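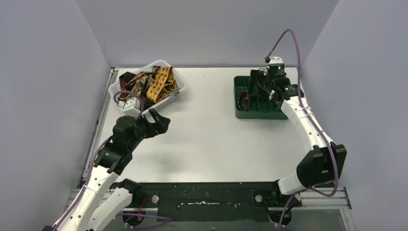

Two-arm bench with a basket of mixed fabrics at Bredora, Wevham

About Bredora

Bredora runs a small robot workshop in Wevham. We set up two-arm benches for handling soft goods and small parts, we operate them for our customers, and we write the working rules that go with them. Some customers come to us for the bench. More of them now come for the rules, and this page is mostly about those.

What we do

Our main work is with cloth. Clothing, napkins, table linen, offcuts and returned goods all arrive in mixed piles, and a pile is hard for a machine to deal with. Fabric folds over itself, patterned pieces hide the edges of plain ones, and no two baskets are the same. We run trials on picking, sorting and folding, and we record every run so that the customer can see what was tried and in what order.

We also do light work with cables and small parts, usually sorted into trays with compartments. The methods are different but the bench is the same, and so are the rules for using it.

To date we have logged 2,768 hours of bench work under our own rules.

How we started

Bredora began as the trials room of Vollov, a textile sorting business on the other side of Wevham. When Vollov moved its sorting line out of the town, the trials room stayed behind and became a company of its own. We took over the benches, the lease and a ring binder of notes on how things ought to be done. Many of the notes disagreed with each other.

Turning that binder into something people could follow took most of our first winter. The result was called the Bench Book. It has been revised many times and is now in use at other workshops as well as ours. The current version has 139 numbered rules. New staff often find that a lot. Most of the rules are one line long, and the ones needed every day fit on a single sheet kept at each bench.

The Bench Book

The Bench Book does not replace the law, the maker's instructions or the published safety standards. Anyone using robots at work has to meet those first, and where one of them asks for more than we do, it wins. Our book covers the ordinary habits that sit underneath. A few parts of it are set out below, as customers often ask to see them before they visit.

Before a session

The operator walks round the bench and looks at it from every side. Cables are checked along their whole length, with the arms at rest, for rubbing, pinching and loose connectors. There must be enough slack for each arm to reach its furthest working point, and no loop may hang where a gripper could catch it.

The table is wiped down and anything left over from the last job is taken away. Loose threads count as things left over.

The stop button is pressed and released at the start of every session, including the second session of the same day. The result is written in the log with the time.

Laying out the work

Items go where the job sheet says they go. If the sheet gives a basket at the far left and a tray at the far right, they are put there, and any change is written down before the arms are switched on.

Baskets are filled no higher than the rim unless the trial is about overfull baskets. Pins, badges and anything sharp are removed from fabrics by hand beforehand. Customers' own goods are kept apart from our practice stock and go back in the bag they came in.

Trays are checked for small parts that could roll out. A tray that slides when nudged with one finger needs a mat under it.

While the arms are powered

No hands over the table. This is rule 30, and it is the one we are asked to relax more than any other. We do not relax it. If a piece of cloth falls out of reach, the operator pauses the arms, waits for them to come to rest, cuts the drive power and then moves the cloth.

One person is in charge of a bench at a time. Handing over to somebody else is done out loud and entered in the log. Visitors stand behind the line on the floor.

Long sleeves are rolled up, lanyards come off and long hair is tied back. Phones stay on the shelf by the door.

Operators take a break after 20 picks in a row when working by remote control. We tried longer spells and the notes got worse.

After a session

Arms are parked clear of the work and the power is switched off at the wall. Faults are recorded even if they cleared by themselves. A bench with an open fault has a red tag hung on it, and only a person who did not report the fault may remove the tag. This sometimes means waiting until the next morning.

Failed picks stay in the record. We do not tidy up a customer's results, and a report from us will show the poor runs alongside the good ones.

Changing a rule

Anyone who works here can propose a change on the form at the back of the book. The proposed wording is tried on one bench for a month and then accepted, altered or dropped. Each April we read the whole book aloud, start to finish, and strike out rules that have stopped being useful. Two went this year, both to do with a type of gripper we no longer own.

Training

We teach a short course called Matos, named after the first bench we ran it on. It covers setting up, safe operation, keeping a log and dealing with faults. Groups are kept small so that everyone gets time at the controls. The course is open to other workshops and to colleges, and no programming is needed. Those who complete it receive a copy of the Bench Book and every revision for the following year.

Visiting us

We are happy to show people round by arrangement. Mornings are best, as the benches are usually in use by ten. Please wear flat, closed shoes. If you would like us to try your own materials, send a bagful in advance with a note of what they are made of and whether you need them back.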